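Plilel Wiring Diagram Set: README and data card

Version dated 25/05/2024

Overview

Plilel is a set of redrawn wiring diagrams for older cars, light trucks and small trailers, together with the tables needed to read them by computer. It was prepared for teaching and for the testing of diagram-reading software. Each diagram is stored as a line drawing and as a matching connection table, so that a user may work from either one.

The set holds 300 diagrams. They cover charging, starting, lighting, horn, wiper and trailer-plug circuits. Engine control and transmission control circuits are not included in this release.

Contents of the download

diagrams/ – line drawings in SVG, one file per circuit
tables/ – connection tables in CSV, with the same file names as the drawings
symbols/ – the symbol library used in all drawings
colours.csv – wire colour codes and their full names
changes.txt – record of changes between releases
licence.txt – terms of use

File names begin with the circuit type, followed by a serial number. A drawing and its table always share a serial number. Numbers that have been withdrawn are not used again, and gaps in the numbering are to be expected.

Connection tables

Each row describes one wire. The columns are as follows.

wire_id: identifier of the wire, unique within the file
from_part, from_pin: component and terminal at one end
to_part, to_pin: component and terminal at the other end
colour: base colour code
tracer: tracer colour code, blank where the wire is a single colour
gauge: cross-section in square millimetres, blank where it could not be confirmed
note: free text

The order of "from" and "to" carries no meaning and should not be read as the direction of current. Splices are treated as components and have identifiers beginning with S. Grounds begin with G. Where a circuit has more than one ground point, each has its own identifier, even if the points share a bolt on the vehicle.

How the diagrams were made

Drawings were prepared in Miminura, the department's drawing program, from notes and measurements taken on teaching vehicles. No manufacturer's drawing has been traced or copied. Every drawing was then compared with its table by a second person. Where the two did not agree, the vehicle was measured again before either file was changed.

Layout follows 3 rules. Power enters at the top, grounds are placed at the bottom, and wires cross only at right angles. Some older drawings in the lighting group – those with serial numbers carried over from the Paju collection – keep their earlier layout and may be harder to read at small sizes.

Known limits

The gauge column is blank in many trailer files. Tracer colours on faded wires were recorded only when both ends could be checked. Seven drawings show relays in the energized position; these are marked in the note column and will be redrawn. Vehicles repaired before they reached the department may differ from their original factory wiring, and the diagrams record the wiring as it was found.

The set is not a repair manual. It must not be used as the sole source of information when working on a vehicle that will be driven on the road.
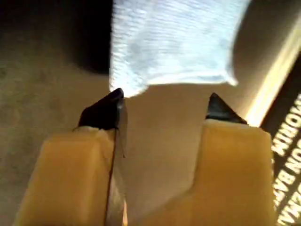 Department of Vehicle Electrical Studies – Data and Drawings

Access and licence

The files may be downloaded free of charge from the Stikedia repository. They may be copied, changed and shared for teaching and research, provided that the name of the set and its version date are given. Commercial use requires written permission from the department.

Reporting errors

Reports should give the file name, the wire identifier and a short account of the fault. Photographs of the wiring are welcome, but licence plates and vehicle identification numbers must be removed before they are sent. Reports are reviewed every March, and accepted corrections are listed in changes.txt. Faults that affect safety are corrected as they are confirmed.

Upkeep

The department will keep this release available for five years. Earlier releases are held in the archive folder and are no longer corrected. Requests for circuit types not yet covered may be sent to the same address as error reports, with "Plilel request" in the subject line.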